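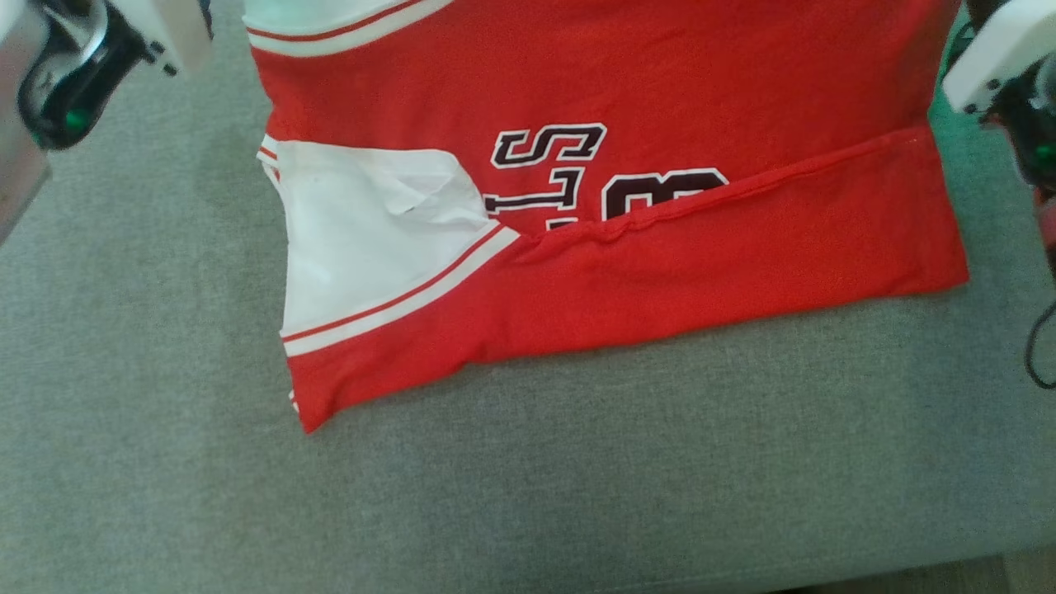 Does it matter how you fold a printed jersey?

Less than the folding guides claim. A jersey needs to lie fairly flat, keep its print off a hard crease and come out of the drawer in one go. Most methods manage two of those. The rest is taste, and some of it is salesmanship.

Household Textiles, Unit 6: Folding and Storing Sportswear
Bostham evening course, handout for the second half of the session

What we are told

Folding advice tends to arrive as a rule with no evidence behind it. Roll, never fold. Fold in thirds. Store upright. The Skalport storage booklet, which some of you brought in last term, gives 189 words to the "correct" direction of a sleeve and none to whether the shirt was dry when it went away. I know which I would worry about first.

What we can reasonably say

A crease is a bend held under pressure for a time. Cotton takes one readily and gives it up under an iron. A printed area is a different matter, as you can't put a hot iron straight on most prints. Old prints may crack along a fold line, though how much of that comes from folding and how much from the wash is hard to separate. I have yet to see a household test that tried.

Contrast trim is a nuisance of its own. Striped edging is often stiffer than the body fabric, so the two don't bend together, and you get small puckers near the seam. Pressing harder with your palm won't shift them. Open the fold, pull the hem straight, lay it down again.

The usual order

Lay the jersey on a flat surface. A sofa seat will do, but a table is better - padding lets the fabric sink and the edges wander.
Smooth from the middle outwards.
Bring in the sides, sleeves laid back on themselves.
Turn up the bottom hem. If the flap has to cross the lettering, keep the bend soft.
Square the corners, if you care about corners.

Thirds or halves? Thirds give a narrower parcel, halves give fewer creases. Measure your drawer before you take a side.

On rolling

The Achari method (tight roll, hem tucked over as a cuff) is said to save space. In a suitcase it may. In a drawer I doubt it, and a tight roll bends the print along its whole length.

On the claim of 3,000 folds

The Istness folding board is sold in the market with a card promising 3,000 folds. Nothing on the card says who counted, or what state the shirts were in. A piece of stiff card cut to size does the same job.

For next time

Bring one printed top and one plain one. Fold both the same way, leave them under a pile of towels for a week, and write down what you find before you read anyone's advice, mine included.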